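Callport publishes good practice code for hand-held robot teaching tools

A new code of practice for people who record tasks with hand-held grippers came out on February 20, 2018, and it is free for anyone to read and use. The Callport code runs to 18 pages, and it is a cheerful surprise to find that nearly all of it can be followed by someone on their first morning in the job.

Hand-held grippers let a person carry out a task with the same kind of fingers a robot would use, while a camera on the tool records what happens. They have spread quickly, and until now each lab has made up its own house rules. Some wrote pages on file naming and hardly a word on where people should stand. Others did it the other way about!

The code was put together by Stela Ilie of Darnard and Nestor Espiritu of Reder, who started comparing notes last May. A first draft went out to labs and small firms, and 113 comments came back. "I thought we would get a polite silence," said Ilie. "We got arguments about floor tape, and they were very good arguments."

Nine rules make up the main part, and the rest is notes and a checklist. Before recording starts, the operator looks over the finger pads and any printed markers, and replaces a marker that is creased or lifting. The room is walked once with nothing in the hands. Cables are taped down or moved off the walking route. Anyone wearing a headset agrees a spoken stop word with the others in the room, and everybody uses the same one.

There is a lovely section on breaks. Operators put the tool down after 17 minutes at most, and the next turn goes to somebody else if there is somebody else. Panganiban, the training workshop that tried out the draft, asked for this to be a firm rule and got its way.

The part on consent is short and clear. Everyone who may come into view is told before the camera is switched on, including people who are only working at the other end of the room. They can say no, and they can change their minds later. Names and dates are kept in a separate log from the recordings.

Recording with hand-held grippers in a shared room:
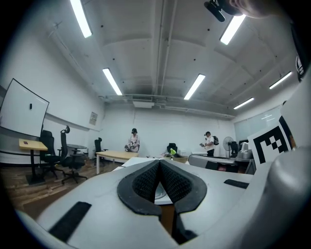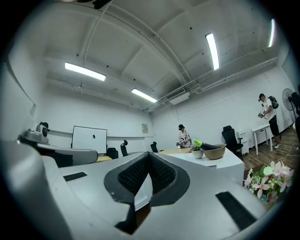 Espiritu is keen that the code should stay small. The checklist fits on one side of paper and is meant to be pinned up, scribbled on and replaced when it gets tatty. Labs may add rules of their own, so long as they are marked as local ones - otherwise a visitor has no way of telling which are shared and which belong to that room alone.

One matter has been left for the next version. The authors could not agree on how long raw recordings should be kept once a project ends, and the draft wording was taken out. Views on that are very welcome, particularly from smaller groups with little storage to spare. Comments can be sent to either author until the end of May, and a note of every change made will be printed at the back of the second edition.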